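Chapter 6
Cleaning Up: Sink, Rack, Dishwasher

In this chapter
– sorting dishes before washing
– loading a rack so water reaches every piece
– the sink area and what belongs there

Most kitchen time isn't cooking. It's the part after. Joris Van der Linden kept a log for his evening class at Jarnside one September and got 27 entries under "cooking", 82 under "cleaning up". Keep that in mind while you read.

Start with sorting. Scrape first. Then three groups – by hand, in the machine, leave to soak. Cups and plates mostly go in the machine, sharp knives never. Plates stand between the tines, facing the same way. Cups go in upside down, always, or they come out full of gray water. Pull the drawer all the way out before you load it, half open is how things get chipped.

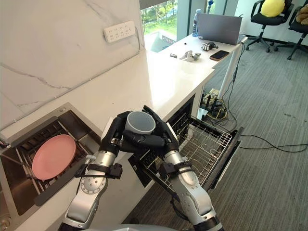
Fig. 6.1 A gray cup over the open dishwasher drawer. Pink plate on the rack in the sink.

Note the short distance in Fig. 6.1 between sink and drawer. Less dripping on the floor. If your kitchen has them on oposite walls, put a tray in between and carry everything over in one go.

Now the sink. Two basins are handy: one to wash, one to drain. A roll-up rack over the smaller one gives you back some counter, and it stores in a drawer when your done. Check the strainer before you run the tap, not after.

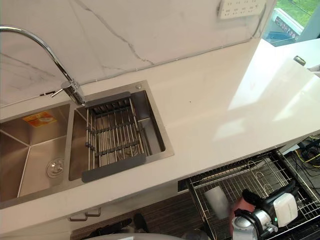 Fig. 6.2 Double sink with roll-up drying rack over the right basin.

Wipe the counter last – from the back edge forward, seam included. Crumbs sit in the seam. Go easy near outlets, wrung-out cloth only.

Key words: tine, basin, strainer, backsplash, air-dry

Before you go on to 6.1, look at your own sink at home. Make a quick sketch, mark where wet dishes go. Bring it to class, we use it again on page 105.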